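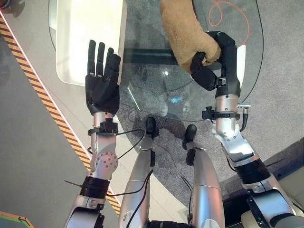
*Fig. 1. Round glass table and tan plush toy.*

# Keeping a Room: Session 2 – The Glass Table and the Soft Toy

Bring last week's sheet. If you've lost it, find it before you come, and count that as your homework.

## Where we'd got to

Session 1 dealt with shelves, which are forgiving. You can hide a good deal on a shelf by pushing it to the back. Today we move to the low table, and to a glass one at that. Look at Fig. 1 again: you can see feet through the top. Whatever you shove underneath a glass table remains on show to every visitor, only now it looks furtive as well.

The course flat at Paewai has a table like this in the sitting room, and we'll be working there on Tuesday. Please don't sit on it. A previous group needed telling.

## Clearing the top

Soft things come off first. A plush toy is the easiest object in any room to pick up, and for that reason it gets picked up, carried four steps and put down on the next flat surface. We call this *touring*. A toy on tour can visit every chair in the house in an afternoon and end up back on the table by tea.

So, before you lift it, decide where it's going. Then:

1. Take hold of it round the body. Ears and tails are sewn on by optimists.
2. Give it a shake over the floor you haven't swept yet.
3. Walk it to its place and let go of it there.
4. Come back for the hard things – cups, remote controls, the Feretti catalogue that everyone means to read.

Step 3 is where most marks are lost.

## Where does a soft toy live?

Opinions in the group differed last term, sometimes loudly. The usual candidates:

- **A basket.** Works until it's full. A full basket with one more toy balanced on top is a heap with handles.
- **The bed.** Fine for a favourite. Less fine for nine favourites and a person.
- **The sofa corner.** Allowed, provided the toy is there on purpose. Test: would you put it back if it fell off?
- **"Just here for now."** Not a place.

## Cleaning the glass

Dust dry, then wipe with a cloth wrung out until you think it's too dry to be any use. Work from the middle outwards in a spiral; a round top has no corners to start from, and people tend to wander. Finish the rim separately. It collects fingerprints from everybody who has ever leaned over to say how clean the table looks.

Do the underside too. I know. Lie on the floor if you must, and take the chance to see what's rolled under the sofa.

Plush fluff clings to glass, and a damp cloth turns it into small grey worms. Hence the dry duster first.

## Vocabulary for the test

- **Touring:** moving an object without putting it away.
- **Parking:** leaving it at the foot of the stairs, where it will be stepped over until the weekend.
- **Home:** the spot you'd look in first.

## For next time

Choose one low surface where you live and keep it clear until we meet. Write down everything that lands on it and who put it there, including you.

Reading: the Trevusik handout, pages 2 to 19. Skip the section on doilies.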